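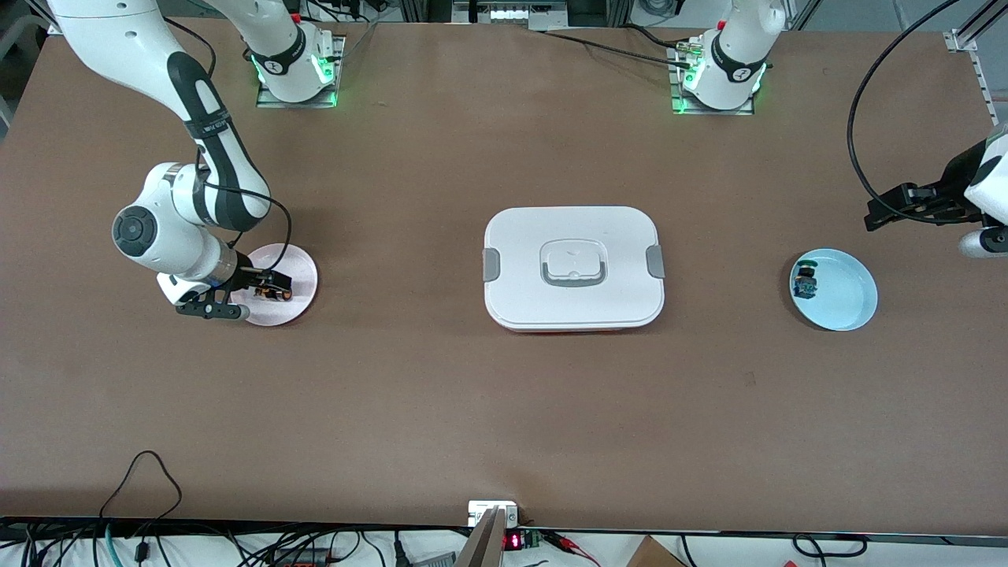

Re: [benchwork] Keeping small parts sorted while you work

Hello everyone,

I have been meaning to answer this one since it landed in April, and now that the taxes are off my kitchen table and I have had my second cup of coffee, I am going to do it properly. Apologies in advance for the length. Those of you who have been on the Bondora list for a while know how I get.

First the original message, for anyone who has cleaned out their inbox since:

> Hi all, fairly new here. I'm rebuilding the control
> panel for an old bench saw and a small kiln at the same
> time, and I have push buttons everywhere. Some are still
> good, some I want to test, some are for the junk drawer.
> They all get mixed up the minute I turn my back. I tried
> an egg carton, but the switches are too tall and it tips
> over. I tried a muffin tin and could never get anything
> out of the cups without dumping the lot. What do people
> use? I don't have room for one of those big cabinets
> with the little drawers, and I'd like to keep it under
> 52 dollars if possible.
>
> Also, does it matter if the parts stand up or lie down?
> Probably a silly question.

It is not a silly question at all, and I'm going to get to it. And you can keep your 52 dollars, or most of it, because what I use is plates. Plain, shallow, ordinary plates, the kind you would hand to a child with a sandwich on it, plus one food container with a lid that clips shut.

I came to plates by accident. Years ago I had a repair job spread over the dining table and needed to clear it for supper, and I slid everything onto whatever was on the drying rack. After supper I put the plates back on the table and carried on, and it dawned on me that I hadn't lost my place for once! I have done it that way ever since. A plate has a rim, so a part that rolls will usually stop at the edge and not go on down to the floor and under the stove. It is shallow, so your fingers can get around a switch from any side, which was your trouble with the muffin tin. And you can lift the whole thing and move it to better light without disturbing what is on it.

The one thing I would really press on you is to use different colors. A pink one and a light blue one are perfect, because you can tell them apart out of the corner of your eye, even late in the evening when your glasses are smudged. For me, pink is "haven't looked at it yet" and blue is "checked and happy with it." Pick any meaning you like, but then please don't change it halfway through. I did that once with a batch of indicator lamps and had to test every last one of them again, and I was not good company that weekend.

The lidded container goes in the middle, between the two plates, with the lid on. That is where the checked parts go at the end of a session. I like the kind with a latch at each short end and a little handle in the lid, as it can be picked up one-handed. Keep it closed while you sort. If it stands open, you will start dropping things straight into it "just for now," and then you are back to the junk drawer, only with a nicer lid.

Now, standing up or lying down. I am a stander. A panel push button is an awkward shape, with a boxy part at one end and a round barrel at the other, and if you lay it on its side it wants to roll around in a little circle until it bumps its neighbor. Stood up, it stays where you put it, or leans a bit, and you have the terminals and the markings out where you can read them.
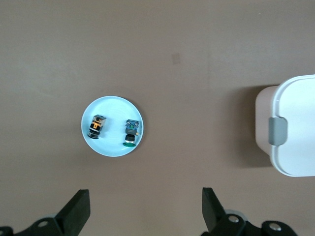
Leave a good gap between them, too. I like to see plenty of plate between one switch and the next, enough to get a finger and thumb down on either side. With orange and yellow on one and blue and green on another you can pick out the one you're after at a glance, but only if they aren't all huddled together like cold sheep. Once a plate starts looking busy, I stop and put what I have away before going on. Small plates are a help there, as they make you stop sooner.

A word about the surface underneath, as someone asked about this last winter and I don't think it ever got a proper answer. I like a flat, plain brown top with no shine to it. A pattern hides dropped screws, and so does a speckled counter (ask me about the kitchen island). On a dull brown, anything with a bit of metal or color on it shows up nicely. A faint mark here and there does no harm, and I gave up trying to scrub mine out long ago.

As for labels, I tuck a slip of paper under the plate if I am going to be away from the job for more than a day. Pencil is fine. When the Zalewska hall was rewired and the old panel came to me in a sack, there were 17 push buttons in it, no two quite alike, and those slips were the only reason I got through it in order. I did it over three evenings and had everything back in its place by the end.

If you find you outgrow plates, the Cliline trays that a few people here are fond of are perfectly nice, and they stack. I have one. It has garden seeds in it.

Two small things before I let you go. Wipe the plates before you start, and don't let them wander back into the kitchen cupboard afterward. Mine have a dab of nail polish on the underside, which has kept the peace in this house. And do your sorting before you get the meter out. I find if I try to sort and test together I do both badly.

Do write back and tell us how the saw panel comes along, and the kiln as well. I'd love to know what buttons it came with, as I have a box of odd ones here that need a home, and I'd be glad to mail you a few for the postage.

Warmly,
your long-winded correspondent out at Fliltunside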